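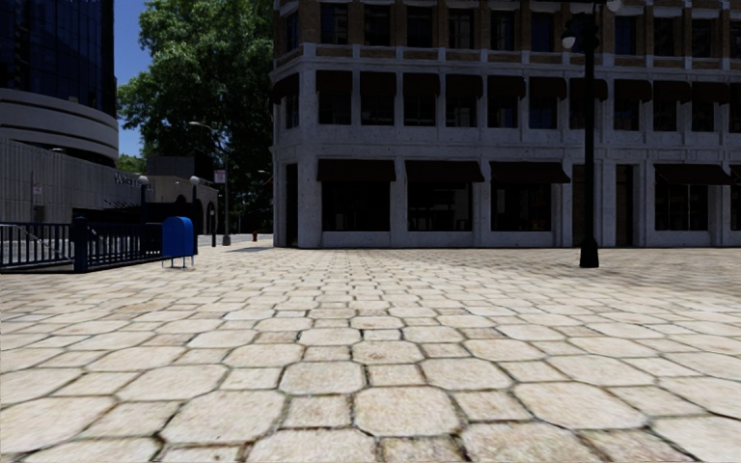 2023-05-06

Dye bench, madder again. Second go at the Farquharson recipe and it worked!! I'm so pleased with this one. The November skeins came out a sort of tired brick and I'd more or less decided the recipe was wrong, but it was me being impatient with the heat. Kept the pot at a very gentle warmth all the way through this time and the red is properly red, with a bit of orange when you hold it near the window.

What went in:
Wool, scoured, 200 g (the Marken two-ply, from the bottom of the big cupboard)
Alum at the usual strength, left in overnight
Ground madder, equal weight to the wool
Pinch of chalk, as our water is soft

Pot wouldn't settle at first, crept up twice while I was weighing out the next lot. Turned the ring right down and put the lid half on and after that it behaved. The madder goes brown very fast if you let it get near a simmer — Craig Ogilvie told me this last year and I wrote it down and then ignored it. Sorry Craig.

Pulled a test strand every so often and taped them all on the card. The first is a pale peach I'd happily use on its own, and the last two look the same to me, so I think the bath was giving up by then. Left everything to cool in the pot anyway. 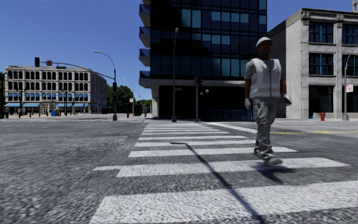 Rinsing took ages. Loads of bits of root caught in the wool, and I'd put the muslin bag away somewhere clever. Found it afterwards, obviously. Next time the madder goes in the bag from the start, even if the colour is a touch slower to come out.

Exhaust bath: still plenty in there, so I threw in 119 g of the grey Bemthorpe fleece, unspun, same mordant. Lovely soft rust colour over the grey, far nicer than I'd hoped for, and I want a whole jumper of it. Third dip on a scrap of linen gave a faint pink, hardly worth the gas.

Card is in the Dultent folder, sheet 848, next to the weld samples. Please don't take the strands off it, I need them for the light test. Half of each strand goes under the foil and the other half faces the window for 5 weeks.

To do: order more alum. Try the same bath with a drop of iron at the end, on a small skein only. Ask Craig if he still has any of the older root, the whole stuff, as I'd love to see it next to the ground. Scrub the blue bucket.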